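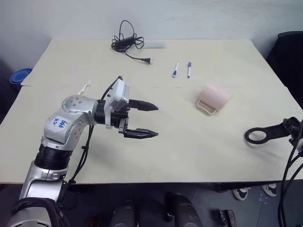

Words by Fadi Haddad
Checked by Maya Smadi
Reading level: 2

Why does a table feel colder than a tablecloth?

Put one hand flat on a metal tray and the other on a folded towel. Both have been in the same room all night. The tray feels colder. A thermometer would show that the two are at the same temperature.

Your skin does not measure the temperature of an object directly. It has nerve endings that respond to the temperature of the skin itself. When you touch something cooler than your hand, heat moves out of your skin and into the object. The faster the heat leaves, the colder the object feels.

Conductors and insulators

A material that lets heat pass through it easily is called a conductor. Most metals are good conductors. A material that slows heat down is called an insulator. Wool, cork and still air are insulators. A towel holds a lot of air between its threads, so heat leaves your hand slowly.

Wood is in between. It carries heat better than a towel does, but far less well than metal.

Try it

You need 2 spoons, one metal and one wooden, and a mug of warm tap water. Ask an adult to pour the water. Stand both spoons in the mug and wait for 30 seconds. Touch the top of each handle. Wait another minute and touch them again. Write down which handle warmed up first.

Word list

Conductor: a material that heat moves through easily.
Insulator: a material that heat moves through slowly.
Temperature: how hot or cold something is, measured in degrees.

Next in this series: Why does ice float?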